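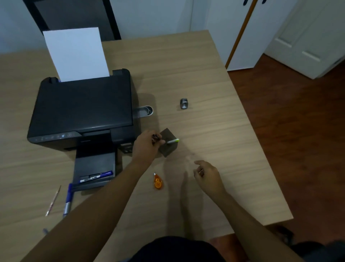
Teltadix Head-Worn Demonstration Kit
Sold by Henotari. Page text by Felicja Jabłońska. Last revised April 18, 2020.

We sell three ways of showing a robot a task, and we get asked which one is best by people who would like a one-word answer. The Teltadix is the cheapest of them and the one we argue about most in the office. You wear a camera on your head, you do the job with your own bare hands, and software tries to turn the recording into something an arm can learn from. Tries is the word I would underline.

The maker's leaflet says it "replaces teleoperation". I don't believe that and neither does Radosław Makowska, who runs our test bench. A recording of hands carries no grip force and no joint angles. If your gripper has two fingers and your demonstrator uses five, somebody has to decide what the other three were doing, and the software's guess is often poor. For pushing a drawer shut that hardly matters. For picking up a pencil without letting go of the marker already in the same hand, it matters a lot.

What's in the box
Head strap with camera mount
Camera with fixed wide lens
Belt battery and cable
Recorder software, single seat
Printed calibration sheet

Not in the box: a robot, an arm driver, or any labeling tool worth using. The leaflet is vague on that last point.

What we use it for

Desk clearing is our standard trial. Pens, markers and pencils go in and around a printer, with a small pen holder to one side, and the demonstrator sorts it out at a normal pace. It's a dull job and a good test. Black plastic on black plastic is hard for the hand tracker, shiny metal bits are worse, and a thin pencil held next to a marker tends to get merged into one fat object. A printer's output tray is also a fine place to lose track of a fingertip.

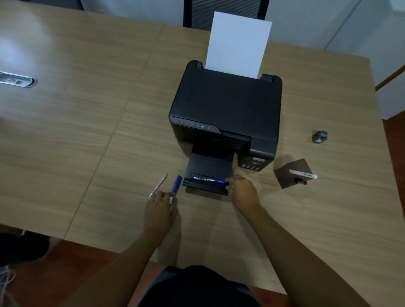
Kacper Czarnecka did our longest session, 75 minutes, and the strap was the first thing to fail - it creeps up at the back and the view drifts toward the far side of the table. Recalibrate when that happens. The software won't warn you.

Compared with the remote-control rig

The Nägeli leader arms, also in our catalog, give you real joint data and real grip commands. They are slow, they tire the shoulder, and a new operator needs over two hours before the recordings are fit to keep. With the Teltadix a new person is recording in minutes. Whether those recordings are worth having is a separate matter, and I'd want to see your own robot run them before you order a second kit.

Known problems
Hand tracking drops out in dim rooms. Bring a lamp.
Left and right hands swap labels when the wrists cross.
Long sleeves confuse the forearm model. Roll them up.
Export to Plumness format loses the time stamps (reported in February, still open).

Ordering
Single kits ship from stock. Spare straps are sold separately and you will want one. Loan units can be arranged through Eugeniusz Rutkowska for labs that would like to try the kit on their own task first, and I'd take him up on it. Returns are accepted if the battery seal is unbroken.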